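Home Grikance Help Topics Kitchen Benchtops Members Log in
Search this site Type here and press enter

Posted in June by Finbarr Ó Gríofa

How do I style a grey benchtop without it looking gloomy?

We've put in a dark grey slate-look benchtop (the Vandby one, if anyone knows it) and I do love it, but gosh it soaks up the light. The walls behind are staying white, at least until I've saved up again. I bought a big bowl and a bag of fake fruit for 259 all up and now I can't make it look like anything except a pile of fake fruit. Should it all go in the bowl? And does every fake strawberry look this plasticky, or did I just buy bad ones?

kanero_jo
Take half of it out. Works for me every time.

Marnie in the sunroom
Oh I've been down this road! We had the same worry about the dark colour, and what fixed it was a patterned wall (teal and white, tiny bit mad, I adore it) plus a pale bowl off to one side. I stopped filling the bowl altogether. The fruit just lies about on the bench now, as if someone's halfway through unpacking the shopping. Mine's below.
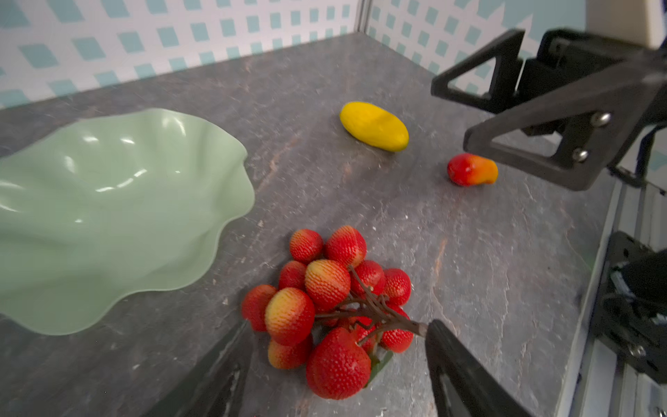
HOBART, June. The strawberries are the sort joined on a brown stem, and I'd always buy them like that, because single ones roll off behind the toaster and you find them at Christmas. I like one yellow thing near them too, it really lifts the grey! As for plasticky, try a wipe with a barely damp cloth, then keep them out from under the brightest downlight. My Keane bowl is glossy and catches plenty of shine already, so I go for matte fruit where I can get it.

Also, please don't spend 100 bucks on fake lemons. I did.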